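# The Seat Decided on Toncombe Road

Tue 1 February

When the last box was opened in the old Rarka gymnasium, Tariq Jatoi was outside eating a cold samosa in his car. He had been told to expect a loss. His phone buzzed, then buzzed again, and he walked back in to learn that he had won the county board's Third District seat by two votes.

Two! Out of 3,178 cast!

I have covered local elections for a long time, and I still get a thrill from a count like that one. People talk about politics as something far away, done by strangers on television, and then a race comes along where a couple who nearly skipped the polls to fix a leaking sink could have changed the result. (They live on Toncombe Road. They voted at ten minutes to closing, and they have been telling everyone at the hardware store about it ever since.)

The district was supposed to be safe for the incumbent side. It runs from the river flats at Dalix up to the Shaikh orchards, and for years the only real question was who would bother to file. Jatoi, a school bus mechanic, filed in December with one issue on his mind, the county's plan to drop the evening bus between Dalix and Rarka.

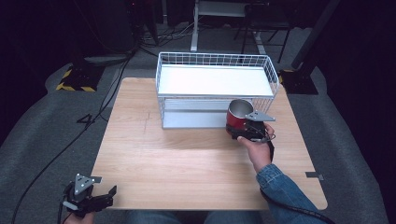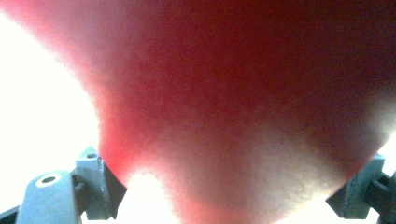
That bus carries nurses' aides, warehouse crews and a whole lot of teenagers with part-time jobs. Jatoi rode it every weeknight of the campaign, with a clipboard and a thermos, and asked people where they were headed. He never gave a formal speech until the final weekend, when 300 people squeezed into the grange hall and he read the timetable aloud, stop by stop, with the names of riders who had said he could use them. I've heard slicker speeches. I have rarely heard a room that quiet.

The recount took a full day and moved nothing. Both sides had lawyers at the tables, and both sides shared the coffee. One challenged ballot had a shopping list written in the margin, and the argument over whether eggs and lamp oil counted as an identifying mark went on for most of the morning. It was allowed to stand.

What happens next is a wonderful tangle. The board is now evenly split on the bus, with one member, from the orchard end, who won't say which way she leans. The budget hearing has already been moved to a bigger room. Jatoi has asked that it start after the evening bus gets in, so the people who ride it can be there. The clerk is checking whether the rules allow it.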